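Gripper Comparison Trials: Frequently Asked Questions

What is being compared?

Two grippers on the same simulated arm: the stock parallel gripper and the Stosow, which has longer fingers and a softer grip pad. Everything else stays the same, including the controller, the arm and the room layouts.

How many trials are there?

Each gripper gets 700 attempts, spread across 56 room layouts. A layout fixes the furniture and the items on the table. The start position of the arm changes a little from one attempt to the next.

Do I need a real arm to take part?

No. All trials run in the Catano simulator. If you have the Morance controller package installed, you can run the full set overnight on one desktop machine.

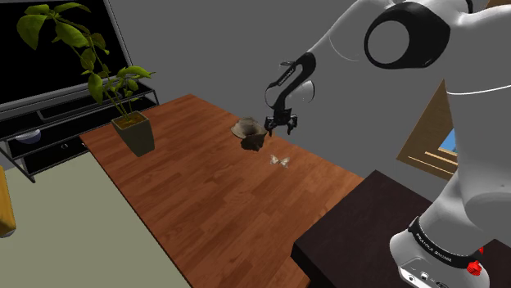
Which items are hardest to pick up?

Soft and flat ones. Boxes and cups rarely cause trouble with either gripper. A straw-colored hat with a flat brim is harder, and more so when it overlaps something else, like the rumpled brown object next to it in this layout. The planner has to choose between the crown and the brim, and the two grippers tend to do better with different choices. Small things lying flat on the wood, such as the pale bow-shaped piece, leave very little height for the fingertips.

What counts as a successful pick?

The item must be lifted clear of the table and held for 2 seconds. If a second item comes up with it, the attempt is scored as a miss.

Can I add my own gripper?

Yes — send us the model file and the finger opening limits. The Doležal gripper was added this way in August, but its trials are not finished, so it is left out of the results table.

Why does my run stop at attempt 401?

This is a known problem with older versions of the controller package. Update it and restart from the last saved attempt. Your earlier results will be kept.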